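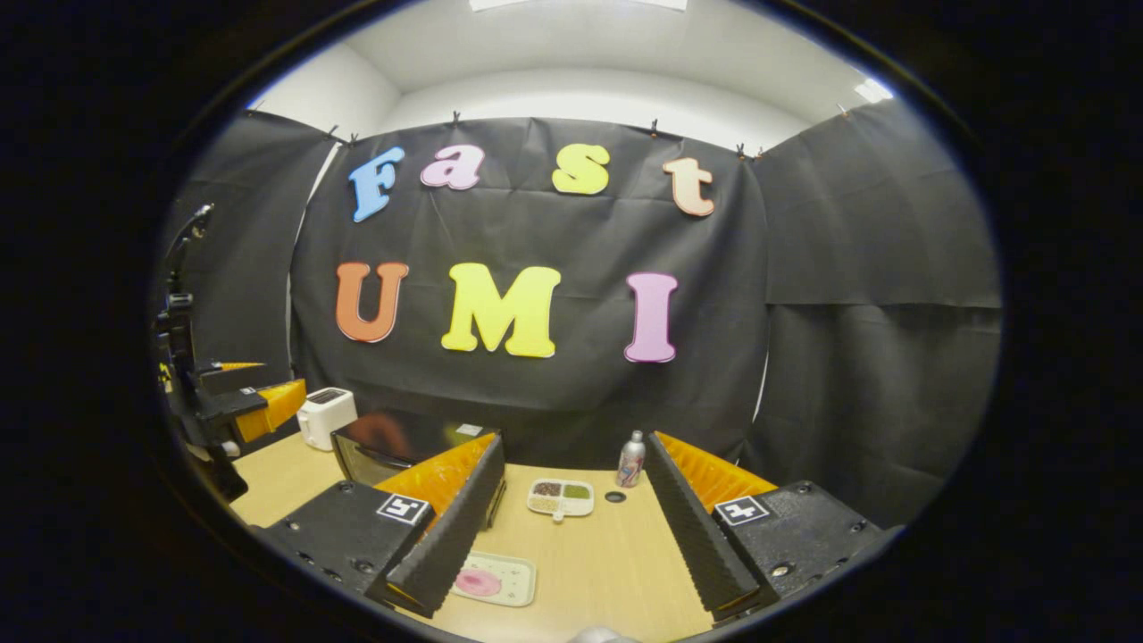 Zultano 핸드헬드 그리퍼 키트 5주 사용 후기

로봇 팔 없이 사람이 직접 들고 시연 데이터를 모으는 핸드헬드 그리퍼를 찾다가 Zultano 키트를 구입했다. 가격은 한 세트에 2399달러였고 배송비와 관세는 별도다. 5주 동안 조리대 작업 위주로 썼고, 그 사이 느낀 점을 적는다. 협찬은 없다.

구성품

상자에는 손잡이 일체형 그리퍼 본체, 어안 카메라, 손가락 한 쌍, 교체용 패드 4개, 마커 인쇄 시트, 충전 케이블이 들어 있다. 설명서는 영문이고 얇다. 조립은 육각 렌치 하나로 끝나지만 렌치는 들어 있지 않다. 손가락 윗면에 사각형 흑백 마커가 하나씩 붙는 방식이라 처음 붙일 때 기울지 않게 신경을 써야 한다. 나는 왼쪽을 한 번 잘못 붙여서 떼어 내고 시트에서 여분을 썼다.

잡는 느낌

손가락 안쪽에는 주름진 주황색 패드가 있다. 표면이 매끈한 물건도 생각보다 잘 잡힌다. 스프레이 캔처럼 둥근 것은 옆에서 접근하면 무난하고, 위에서 내려 잡으면 가끔 돌아간다. 납작한 물건은 약하다. 얕은 쟁반을 들 때는 테두리에 한쪽 손가락을 걸어야 하는데 손가락 두께 때문에 각도가 잘 나오지 않는다. 칸이 나뉜 그릇에서 양념을 다루는 작업도 시도했지만 그리퍼로 직접 집을 일은 없고, 숟가락을 쥐여 주면 할 만하다. 이때 숟가락 자루가 패드 주름과 나란하면 미끄러지고 직각이면 버틴다.

무게는 처음엔 괜찮다가 한 시간쯤 지나면 손목에 온다. 무게 중심이 앞쪽에 있다. 하루에 80회 시연을 목표로 잡았는데, 오전과 오후로 나누지 않으면 뒤쪽 시연의 동작이 눈에 띄게 거칠어졌다. 나중에는 손을 바꿔 가며 했다. 다만 손을 바꾸면 동작 궤적의 성향도 달라지므로 기록에 어느 손인지 남겨 두는 편이 좋다.

카메라와 마커

시야는 매우 넓다. 작업대 전체와 뒤쪽 커튼, 천장 조명까지 한 화면에 들어온다. 손가락 두 개와 마커가 늘 아래쪽에 보이기 때문에 벌어진 폭을 영상에서 계산하는 데 별다른 센서가 필요 없다. 마커 인식은 실내조명에서 안정적이었다. 문제는 각도다. 그리퍼를 크게 기울여 조명이 마커 표면에 정면으로 반사되면 몇 프레임씩 놓친다. 무광 시트로 다시 인쇄해서 붙인 뒤로는 많이 줄었다. 기본 시트가 처음부터 무광이었으면 한다.

시야가 넓은 만큼 배경도 많이 찍힌다. 검은 천으로 뒤와 양옆을 막으면 지나가는 사람은 가릴 수 있지만, 무늬 없는 천만 있으면 위치 추정이 불안해진다. 뒤쪽 커튼에는 알록달록한 폼 글자처럼 윤곽이 또렷한 것을 붙여 두기를 권한다. 천이 구겨진 채로 걸려 있어도 인식에는 지장이 없었는데, 시연 도중에 천이 흔들리면 결과가 나빠졌다. 집게를 넉넉히 쓰고 아래쪽도 고정하는 것이 낫다.

기록 소프트웨어

기본 제공 프로그램은 Birent라는 이름이다. 녹화 시작과 종료, 시연별 분할, 마커 검출 결과 확인까지 된다. 화면은 투박하지만 필요한 기능은 있다. 시연 하나가 끝날 때마다 손잡이 버튼을 짧게 누르면 구간이 나뉜다. 길게 누르면 직전 시연이 삭제되는데, 장갑을 끼고 있으면 짧게 누른다고 누른 것이 길게 인식되는 일이 있다. 나는 이렇게 멀쩡한 시연을 4개 지웠다. 복구 기능은 없다. 다음 업데이트에서 확인 창을 넣어 주면 좋겠다.

내보내기는 느린 편이다. 오후에 모은 분량을 걸어 두고 퇴근하는 식으로 썼다. 파일 구조는 단순해서 변환 스크립트를 직접 짜는 데 반나절이면 된다. 실패한 시연에 표시를 다는 기능도 있는데 메모를 한글로 넣으면 깨지므로 영문이나 숫자로 적어야 한다.

물건 배치에 대해

제품 자체의 이야기는 아니지만 구매 전에 알았으면 했던 부분이다. 키트에 딸려 온 안내서에는 매번 배치를 바꾸라는 말만 있고 얼마나 바꾸라는 기준이 없다. 처음 2주는 토스터 같은 큰 물건을 고정하고 작은 물건만 옮겼다. 그 데이터로 학습한 정책은 토스터를 한 뼘만 옮겨도 엉뚱한 곳으로 갔다. 이후로는 시연 5회마다 큰 물건도 함께 옮겼고 결과가 나아졌다. 반사되는 표면을 가진 물건도 일부러 섞었다. 그런 물건이 없는 데이터만 쓰면 나중에 유광 제품 하나만 놓아도 접근 동작이 흔들렸다.

다른 제품과 비교

이전에는 Gamage 그리퍼를 빌려 썼다. Gamage 쪽이 가볍고 손잡이가 편하다. 대신 손가락이 얇아 무거운 물건을 들면 휘고, 휘면 마커로 계산한 폭이 틀어진다. Zultano는 손가락 구조가 단단해서 이 문제가 거의 없다. Irkasham의 호환 패드도 끼워 보았는데 두께가 미세하게 달라 완전히 닫히지 않았다. 패드는 정품을 쓰는 것이 맞다. 정품 패드는 3주 차에 한 번 교체했고, 가장자리 주름이 먼저 닳았다.

장점

손가락이 튼튼하고 폭 측정이 일정하다. 시야가 넓다. 파일 구조가 단순하다.

단점

앞쪽이 무겁다. 기본 마커 시트가 반사된다. 삭제 버튼 동작이 위험하다. 렌치가 없다.

점수는 5점 만점에 4점. 하루 종일 들고 있을 사람이 한 명뿐이라면 Gamage도 같이 들어 보고 결정하기 바란다. 교대할 사람이 있으면 Zultano를 고르겠다. 패드는 본체를 주문할 때 한 세트 더 넣는 것이 배송비 면에서 유리하다.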